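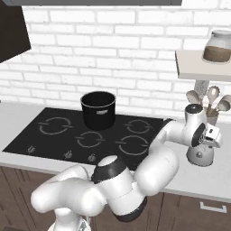

Simulated kitchen: white arm by the cooktop, black pot toward the back.

How much should I set aside for a kitchen arm?

Posted September 27, 2024 by Ladmont

I run a small test kitchen and so far I've only worked in simulation. Now I have to hand in a budget (yikes!) and the one quote I got covers the arm and nothing else. What am I forgetting? My counter is 26 inches deep, and I need to get past the front burners to a pot at the back.

Gondier
Gripper, mount, spare fingers, shipping, and someone to set it up. We spent nearly 1000 dollars on the mount and cables alone, and I hadn't planned for any of it! Ask for the reach from the base with the gripper on, then try that in your sim before you sign anything.

Morikawa
Buy used.

Castetti
Used is fine if you can still get parts. I'd also keep 7 percent back for repairs, and check your outlets. My electrician charged 276.

Comments

Forgot the mount too, ouch.

Does anyone rent these by the month?

Contact us | Copyright 2024 | Back to top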